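Plileo Small Chores: a data card and some notes

README for the public release. Last touched in March.

Hello, and thanks for opening the file that most people skip. This is the readme for Plileo Small Chores, a collection of recordings of people doing little household and shop-floor jobs with hand-held grippers, put together so that robot arms might one day do the same jobs without us standing over them. It is a longer readme than it needs to be. If you only want to know how to unpack the thing, scroll down to Getting started and you will be on your way in a minute or so.

Why we made it

The question we get from relatives at dinner is always some version of "so can it do the dishes yet?" and the answer is no, mostly, with a long explanation after it that lets everybody's food go cold. A machine can do a surprising amount of a chore. It can often find the cup, get to the cup, and close on the cup. Then the cup is a little heavier than the last one, or it is sitting against the side of the sink, and the whole thing goes to pieces. People who have watched a child learn to set a table will know the feeling, except that the child is better at it by the end of the week.

We wanted a set of recordings that sat right in that awkward stretch. The big, showy tasks (folding a fitted sheet, cooking an omelet) are wonderful to watch and very hard to learn from, and the tiny ones (push the red block to the left) have been done to death. What lies between is the stuff of an ordinary day: picking up a thin flat thing from a flat surface, turning a thing over, putting a lid on, getting two parts to line up, handing something from the left hand to the right. Small shops do these all day long. So do kitchens.

What is in the release

There are 1327 episodes in this version. An episode is one person doing one short job from start to finish, with both hands, using a pair of grippers that are the same shape as the ones we mount on our arms. Each episode has the head view, the motion of both grippers, how far open each one was, and a line of plain text saying what the person was asked to do.

The jobs fall into 4 families:

Sort. Things of different kinds get moved to different places on the table.

Pack. A thing goes into another thing, such as a box, sleeve, pouch or tray.

Fit. Two parts have to line up before they will go together or stay together. Lids, covers, cases, clips.

Tidy. The table starts messy and ends in some agreed order. This is the loosest family and the one we argue about most.

We held back 500 episodes for testing. Please don't train on them. We can't stop you, of course, and there is no clever lock on the folder, but the numbers are only useful to the rest of us if everybody plays by the same rules.

How the recordings are made

The person doing the job sits or stands at the table, holds one gripper in each hand, and reads the instruction out loud before starting. Reading it out loud is a habit left over from our first month, when we found that people who read silently tended to do what they thought the card said. We never used the audio and it isn't in the release.

We ask people to work at a normal pace and to leave their mistakes in. If something drops, they pick it up and go on. We are quite firm about this. An early set we made, under the working name Ikico, was cleaned up until every episode was neat as a pin, and the arm that learned from it had no idea what to do the first time a thing slipped. It would close on the air where the object used to be and carry that air very carefully to the box. Ikico is not part of this release and we don't plan to bring it back, though we still say "it's carrying air again" around the lab more than we would like.

The objects are a mixed bag from drawers, hardware counters, and the discount end of the phone accessory rack. We like phone cases a great deal, by the way, and you will run into them often. They are light and thin, they lie flat, the edges are rounded so there is not much to pinch, and they have a right way up and a wrong way up that matters to the next step. A person deals with all that without a thought. Our arm can spend a long, sad time sliding one across the table.

Getting started

The release comes as a set of folders, one for each family. Unpack them side by side in the same parent folder, because the loader looks for its neighbors. Inside each family folder you will find the episodes, a file called tasks.txt with the instructions, and a file called notes.txt with anything the person recording thought was worth writing down. Do read the notes. They are short and uneven, and some of them are the most useful thing in here ("kept catching the rim, came at it from the side instead").

The loader is called Zamani. It is a small Python package that sits in the tools folder, and it will give you episodes one at a time or in batches, with the two hands already matched up in time. If you only want one hand, pass hand="left" or hand="right". If you ask for a family that you haven't unpacked, it will tell you so and stop. Version 2 of Zamani changed the order of the gripper values, so if you have older code lying around and your robot is opening when it should be closing, that is the first place to look.

So, can machines do chores yet?

You came to a data card and you are getting an opinion, but this is the part people write to us about, so it may as well live here.

For a job on a table, with objects the arm has seen, started from more or less the same layout, we would say the answer is a fair yes for Sort and a hopeful maybe for Pack. Sort is forgiving. If the arm lets go a little early, the thing still ends up on the right side, and no harm done. Pack is less so, but a box with a wide mouth covers a lot of sins.

Fit is where it gets hard. Say you have a phone case lying on the board and you want it up off the surface and turned so the other hand can get at it. One hand has to take the edge and lift, and the other has to come in without knocking it loose.

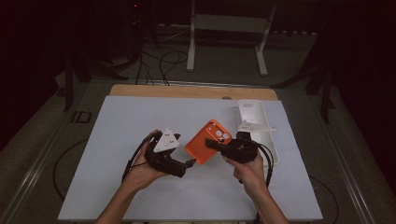 The trouble for the machine is that most of what matters in that moment can't be seen from the head. How hard you are squeezing, whether the edge is starting to roll out of the jaws, whether the other hand has really got it before you let go — a person feels those things through the handle and makes up for them without noticing. Our recordings keep the motion and the opening of the jaws, and they keep none of the feeling. We think a good deal can be guessed from how people slow down just before the second hand closes, and the models do seem to pick up on that pause. But a pause learned by rote is not the same as a reason to pause, and you can tell when you change the object for a stiffer one.

Tidy is its own kettle of fish. The hands aren't the problem there so much as knowing when to stop. Two people will leave the same table in two different states and both will call it tidy, and the poor model lands somewhere in the middle, nudging a thing back and forth until somebody reaches for the button.

As for a shop floor, we had a very good conversation with the people at Jirska, a small packing outfit, who told us they would happily take a machine that did one dull job slowly all night, so long as it knew when it had failed and set the bad one aside. That was a useful thing to hear. Most of us had been chasing speed. There is no "I have failed" signal in this release and we wish there were — it is at the top of the list for the next one.

Known problems

The head view and the grippers can drift apart in time by a hair toward the end of long episodes. Zamani corrects for most of it.

When one gripper passes in front of the other, the tracking of the one behind gets shaky. We mark these stretches with a flag called occluded. We did not remove them, and you may want to give them less weight.

Left-handed people are thin on the ground in this version. If your arm seems oddly clumsy on the left, that is probably our doing.

Some instructions in tasks.txt are vaguer than they ought to be. "Put it right" appears in the Tidy family more than once. We know.

Everything was recorded at table height. Please don't expect a model trained on this to cope with a shelf, a floor, or the inside of a dishwasher.

Use and thanks

You are free to use the recordings for research and teaching. For anything you mean to sell, write to us first. We are friendly about it and mainly want to know what it's for. If you publish something, please call the set by its full name, Plileo Small Chores, and say which version you used.

If you find an episode that is mislabeled, open an issue with the family name and the episode number and we will fix it in the next version. If you record episodes of your own in the same format, we would dearly love to see them, especially in the Fit family, and especially with the drops left in.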